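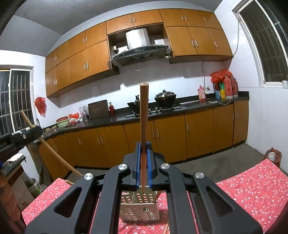

Chopsticks, dowels and one crowded kitchen table

Welcome to the stick page! If you've been to our place in Plermont you'll know I can't throw out anything long, thin and wooden. Chopsticks, skewers, bits of dowel, the odd stirring stick – they all end up in the kitchen sooner or later, and in February I finally decided to sort the lot. I put on the red tablecloth with the little white flowers (my favourite, it makes any chore feel like a party) and got stuck in.

The basket

Pale beige plastic, holes all over, with a divider down the inside so I can keep the good ones apart from the rest. A few sticks always end up on the cloth beside it. My friend Ngan-ling Hsueh reckons I should use a tall jar like a normal person, but a jar tips over the minute you load up one side. The brown stick with the thick, flat top is the one I'd save in a fire.

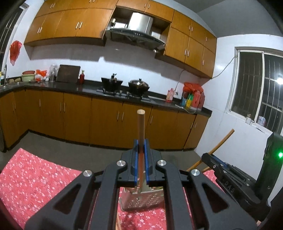

Sizing is where I get fussy. I want short ones for the garden labels, middling ones for the kids' craft box and long ones for staking tomatoes, and I judge it all by eye against whatever's handy. The box grater was standing on the table, so that became my yardstick – anything that rises well above it goes to the tomatoes, and the thin one with the pale cut end made the grade easily. Sebastián Benítez has already put in his order for the long ones, and he's welcome to them.

The cupboards

People always ask about the cabinets, so yes, they're the orange-brown wood ones with the skinny silver handles, and yes, they really do curve around the wall. I love the colour, though the handles show every fingerprint. The bottom drawer is officially for sticks now and it's nearly full again. If anyone local wants a bundle of skewers, leave me a comment and I'll put some aside!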